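关于冬季采暖燃料储备与锅炉检修的几点记录

本博客自开设以来，主要记录住宅供暖设备的使用与维护情况。近期收到若干读者来信，询问燃油采暖用户应于何时订油、如何安排年度检修，以及储油罐更换的相关手续。现将本人在Muluscombe居住期间积累的资料加以整理，供采用同类设备的住户参考。本文写于7月27日，所述价格与条款均以当日为准。

一、订油时间

Muluscombe一带地势较高，多数住宅未接通管道燃气，冬季采暖以燃油锅炉为主。本人住宅使用容量为2,255升的双层储油罐，安装于北侧外墙一旁，底部为混凝土基座。按照以往习惯，每年仅在12月初补油一次。上一采暖季的情况表明，此种安排存在明显不足：入冬后订单集中，供油商Sturell的配送周期由平时的四天延长至十六天，山路结冰时罐车亦无法驶入支路。

经比较，自今年起改为夏季补足一次，入冬前再视液位补充一次。Sturell规定单次最低配送量为500升，不足者按最低量计费。本次夏季订购588升，送达当日由司机出具流量计打印单，所载数量与订单一致。建议各住户妥善保存此类单据，以备日后核对账目或办理转售手续。

需要说明的是，夏季油价未必低于冬季。提前订购的主要意义在于避开配送高峰，并为罐体检查留出时间。

二、年度检修

锅炉检修由Araújo承办，该公司在Jullville设有门店，服务范围覆盖周边各村。本年度检修费用为136欧元，包括更换喷嘴、清理燃烧室、测定烟气成分以及检查循环泵，不含滤芯及密封件等耗材。检修完成后，技术人员签发合格证明一份，保险公司在续保时可能要求出示。

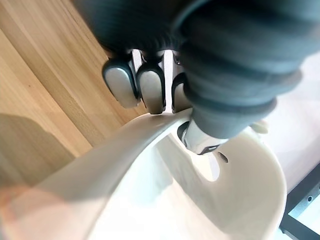
图：深灰色波纹护套与三枚指尖

检修过程中发现两处问题。其一，油路过滤器内有少量沉积物，已予更换；其二，回水管一处阀门开关不畅，暂不影响使用，拟于下次检修时一并处理。技术人员同时建议将夜间供水温度下调五度，并观察一个采暖季后再作调整。本人已按此设定，具体油耗数据将于明年春季另文公布。

关于检修时间，Araújo的预约系统每年五月开放，七月以前可选时段较多。九月以后通常仅受理故障报修，常规检修须排队等候。未签订年度服务合同的住户，上门费另行计算。

三、储油罐及附属设施

现有储油罐已使用多年，外观未见锈蚀，罐底亦未检出积水。考虑到单层罐更换事宜咨询者较多，现将有关情况一并列出。

更换工作一般包括抽空余油、清洗旧罐、拆除外运、修整基座及安装新罐五个步骤。邻近一处住宅去年完成更换，旧罐清洗及外运一项即收费438欧元，新罐及安装费用另计。余油可暂存于施工方的周转罐内，安装完毕后回注，但应事先在合同中写明数量及损耗的计算方法。

住户应特别留意以下事项：

加油口与通气管之间应保持畅通，不得堆放木柴或园艺用具。

液位计读数应定期与尺杆实测值比对。本人所用电子液位计在低温条件下误差较大，去年冬季曾显示余油尚有三成，实测仅余两成。

罐体与建筑开口之间的距离，应以当地主管部门现行规定为准，不宜参照旧图纸。

四、关于燃料替代

部分读者询问是否应改用热泵或颗粒锅炉。本人曾向Jullville的两家安装企业索取报价，所得方案差异较大，其中一份未计入散热器更换费用，尚不具备比较条件。现有住宅墙体保温较差，若不先行改造，热泵的实际运行费用难以估算。因此，本采暖季仍维持燃油锅炉，阁楼保温工程则列入明年计划。

对于仍在使用煤油取暖器作为辅助热源的住户，建议将煤油单独存放，容器加注标识，并与采暖用油分开登记。两种燃料不得混装，亦不应存放于起居空间之内。

五、后续更新

Sturell已通知用户，下一季度起配送预约改为网上办理，电话预约仅保留给签约客户。新流程启用后，本人将补充订单确认及改期的操作说明。来信询问旧罐补助的读者，请先向所在市镇办公室确认申请资格，并在签订施工合同之前提交材料。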